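FOR IMMEDIATE RELEASE

Halim Center to Open Evenings for Zirstead Teens Starting in January

ZIRSTEAD - The Halim Center will stay open until 10 p.m. five nights a week beginning in January, giving high school students a supervised place to go after sports practice, work shifts and school events. The evening hours are free to any Zirstead resident between the ages of 14 and 18.

The program, called Riltomon Nights, will run for 27 weeks, through the end of the school year and into the first part of the summer. It will use the gym, the two downstairs classrooms and the kitchen. The center currently closes its doors to teens at 6 p.m.

The change follows a survey sent to households last spring. More than 2,000 residents answered it, and the most common request from parents of teenagers was for somewhere safe to be in the evening within walking distance of a bus line. Students who filled out the youth version asked for open gym time, help with homework and a place where they could eat.

"Families told us the same thing in a lot of different ways," the center said in a statement. "The hours between the end of practice and bedtime are hard to cover, especially for parents who work second shift. We had the building. What we needed was staff and a way to get kids home."

Each evening will begin with a light supper at 6:15 p.m. Open gym starts at 7 p.m., and tutoring in math, reading and basic science will be offered in the larger classroom at the same time. The smaller classroom will be kept as a quiet room. A licensed counselor will be in the building on Tuesdays and can arrange follow-up visits for students who have lost a friend or family member, or who have been close to violence in their neighborhood. Students can see the counselor without signing up ahead of time.

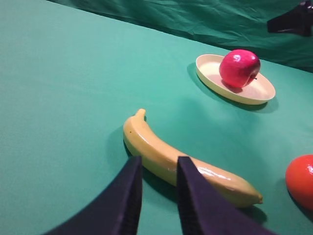
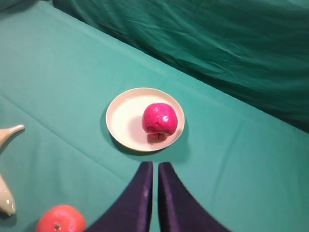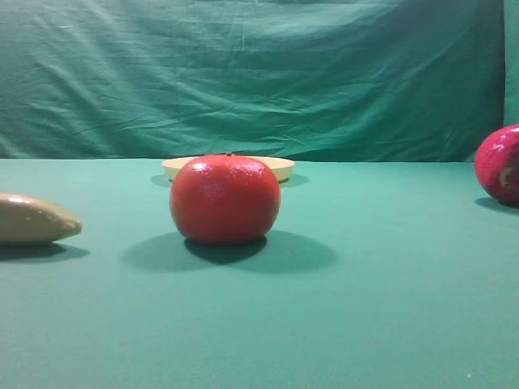

Transportation was the last piece to be settled. Jimolex, a local bus and van company, has agreed to run two routes from the center at closing time. One goes north along the river as far as the old depot, and the other covers the neighborhoods east of the high school. Drivers will drop students at marked stops and wait until they have left the curb. Students who do not use the vans must be picked up by an adult or have a signed form on file that allows them to leave by themselves.

The building has room for up to 57 teens on a given night under the evening staffing plan. Students who register in advance will be admitted first, and walk-ins will be taken as space allows. Bags will be checked at the front desk, and everyone entering after 6 p.m. will be asked to sign in and out. A school ID is accepted, but it is not required. The center can issue its own card to students who are homeschooled or between schools.

The center is hiring for the new shifts. Open positions include gym supervisors, a kitchen lead and part-time tutors. Applicants must be at least 21 and must pass a background check. New employees will complete 40 hours of paid training before the first evening session, including first aid and instruction on how to calm an argument before it turns into a fight. College students studying education or social work are encouraged to apply - shifts can be arranged around class schedules.

Daytime programs will keep their current hours. The seniors' lunch and the preschool playgroup are not affected, and the adult basketball league will move its games to Sunday afternoon.

Registration forms are available at the Halim Center front desk and in the main office of the high school. A parent or guardian must sign for anyone under 18. Forms may be returned in person or mailed to the center, and families who need help filling one out can stop by any weekday after 3 p.m.

An open house for students and parents will be held at 6:30 p.m. the week before the program starts. Staff will give tours of the building and go over the van routes.

About the Halim Center
The Halim Center is a nonprofit community center in Zirstead. It offers recreation, meals and classes for residents of all ages.

Media contact: Halim Center front office, Zirstead

###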